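Home Papers Data Groups Contact

Sep 16, 2020
By the Tisen project team

4. Household chores: clearing a surface

We picked clearing because it sounds easy. Things lie on a soft surface, some are trash and some are not, trash goes in a container, the rest stays put or goes back where it belongs. A child does it while talking. Our arm does not, not yet, and this section says where it falls down.

4.1 Setup

Two policies. The first, Plutix, was trained on 500 clearing runs collected by people with hand-held grippers. The second is the same network with 700 shop-floor runs from Tokarz added (bin picking, part sorting, tray loading). Same gripper shape everywhere, two fingers with soft pads. Test trials: 500, split evenly between the two. Each trial gets a fixed time limit, after that it counts as failed even if only one item is left. We went back and forth on this. A partial score would look nicer but whoever lives in the room still has to get up and finish the job.

No fixtures, no marked spots, no clean backdrop. Rooms used as they are. The earlier bench tests (Section 3) used a bare hard top and the numbers there should not be compared directly.

4.2 What works

Rigid things with a clear edge. Cups standing up, boxes, round fruit. Crumpled paper is better than we expected - it gives under the pads and nearly any approach angle will do. Both policies handle it, with no real difference between them. Dropping into a wide container is also close to solved, as long as the rim is visible from the wrist camera when the arm turns.

4.3 What doesn't

Flat things. A phone lying on cloth has almost no height to grab, and the finger tips push into the cloth instead of under the phone. Then the cloth bunches and everything near it moves. The planner still belives the old positions. On hard tops the same phone can be slid to the edge and taken there, a trick the shop-floor data teaches well. On plush it is useless.

Folded newsprint is the next worst. The policy takes the top sheet and leaves the rest, or drags the whole thing along with whatever is resting on it. Stacking by accident is common in real rooms and rare in our training runs. That is our fault more than the network's.

Mugs on their side. The handle is a good grasp point if it faces the arm. If it points away, most tries go for the rim, fine in principle, but the mug rolls. Regrasping costs time, so trials run out.

Then the question of what is trash at all. Is an empty phone case trash? A cardboard sleeve? People in the same home gave us different answers. We ended up writing a keep list by hand for each room, so this part can't be called automatic in any honest sense. Shop-floor work hardly has this problem. The part number says where it goes.

Overall the combined policy finished 40 percent of its trials. Better than the home-only one, mostly from faster recovery after a missed grasp. Still nowhere near something you would leave alone in a bedroom.

4.4 Bedroom site

Figure 3 gives an idea of the clutter. The blanket pattern is deep enough to confuse the depth estimate by itself, before any object is placed on it. Phone, phone case and a tipped mug with a pink handle appear in both views, all three hard cases from 4.3. The upper view also has newspaper, with the case resting partly on it, plus crumpled paper and a torn piece of cardboard. In the lower view a perforated plastic basket stands right of the blanket, with printed paper and a torn brown piece at the bottom.

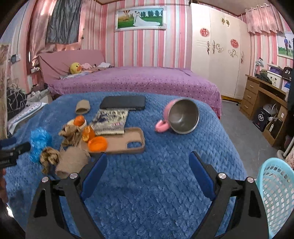
Figure 3. Small items on a blue blanket, bedroom site.
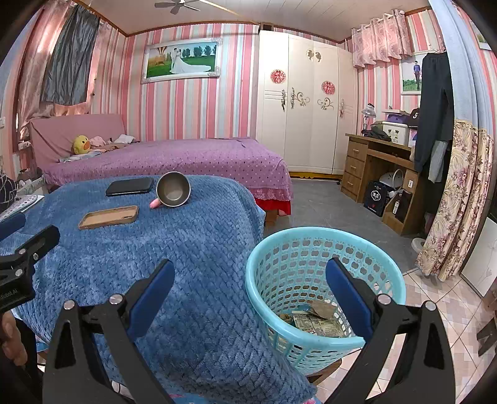 Manden, January

Room layout matters more than we gave it credit for. A basket beside the surface keeps the carry short, and the drop can be planned from nearly the same arm pose. Put the container on the floor and the wrist camera loses it half way through the turn. We have not seperated this effect from rim height.

Cloth motion is the part to fix first. A quick second look after each grasp, before commiting to the next one, would catch most of the shifted items - slow, but the time limit can be raised. Tests with that change are in Section 5, along with the shop-floor results.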